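Three Cups and a Rag

How a student club at Cornard taught itself to love the dullest job in the kitchen

Ask anyone in the Cornard robotics club what they did in May and you'll get the same answer, usually with a groan and a grin: cups. Picking them up, putting them down, turning them around so the handle faces the right way, wiping under them, and then starting over. By the end of the month the club's logbook listed 3512 attempts, every one of them typed in by hand with a note on how it went. Some notes are a single word. One just reads "why."

The club has wanted to enter the Skerora student challenge for years, and this spring it finally did. Skerora asks each team to take one ordinary household chore and get a pair of robot arms to do it, over and over, in front of judges who are free to move things between runs. Teams choose their own chore. Past entries have folded napkins and sorted silverware. Cornard picked clearing up after coffee, mostly on the strength of a speech by Eliseo Ocampo, a second-year mechanical student who'd spent a summer bussing tables and had strong opinions on the subject.

"People think a cup is easy," he told me. "A cup is a terrible shape! It's round, it's slippery, half of them have a handle and the other half don't, and you can't see what's in it from the side if it's ceramic."

The club calls its two-armed rig Grumby, a name that predates every current member. I spent an afternoon with the team and came away completely charmed by how much thought goes into a motion I make ten times a day before lunch. Where should the first finger land? Do you come down from above or in from the side? If one cup is right next to another, which goes first? The students argue about this stuff the way other people argue about baseball, and they're just as happy to be interrupted. 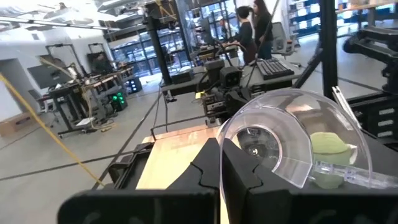
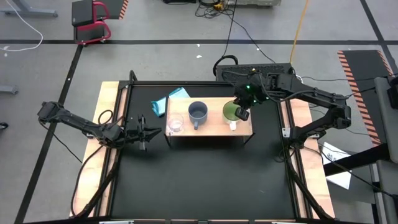

Glass, glaze and other headaches

Clear things turned out to be the hardest. Cameras like edges and solid color, and a transparent cup offers very little of either. What it does offer is glare, and glare moves whenever the arm does. Despina Moldovan, who runs the vision side of the project, spent two weeks convinced she had a bug in her code before she tried the same runs after dark with half the ceiling lights switched off. Success went up right away. She was thrilled and also furious.

Her fix was to stop trusting any single view. Grumby now compares what it gets from the overhead camera with what it gets from the wrist, and if the two disagree about where the rim is, it backs off and looks again. The second look costs time, and Skerora counts time, but a slow cup scores and a broken one doesn't. The team has a cardboard box for broken ones. They'd rather not discuss how full it gets.

Mugs brought their own trouble. The handle has to end up pointing toward the front so a person could reach over and take it, and the first version of the routine would happily spin a mug most of the way around and then stop short. Balthasar Rainer rewrote that part three times. He's a freshman, he'd never touched a robot before October, and he now talks about wrist rotation with the kind of joy most people save for dessert.

And then there's the cloth. Wiping was supposed to be the victory lap at the end of each run, a quick swipe and done. A rag never lies the same way twice, though, and every crumple is a new puzzle. For a while the club thought about dropping it. Lăcrămioara Munteanu, their faculty adviser, left the decision to them and went to get a sandwich. When she came back they'd voted to keep it.

273 in a row

The best streak so far came late in the month: 273 cups handled without a drop. It ended at two in the morning on a plain mug that Barry Treloar had set down a little too close to the edge of the stand. He has been reminded of this since.

Money is tight, as it is for most clubs. Ciobanu, a machine shop across town, cuts finger parts for them at cost, and the students collect their cups from thrift stores, where they've learned to shop for bad shapes on purpose. Anything with a flared rim or an odd handle goes straight in the basket.

The challenge itself gives each team 2 runs. Cornard's plan is to use the first one to be careful and the second one to be fast, and Ocampo is already lobbying for a saucer.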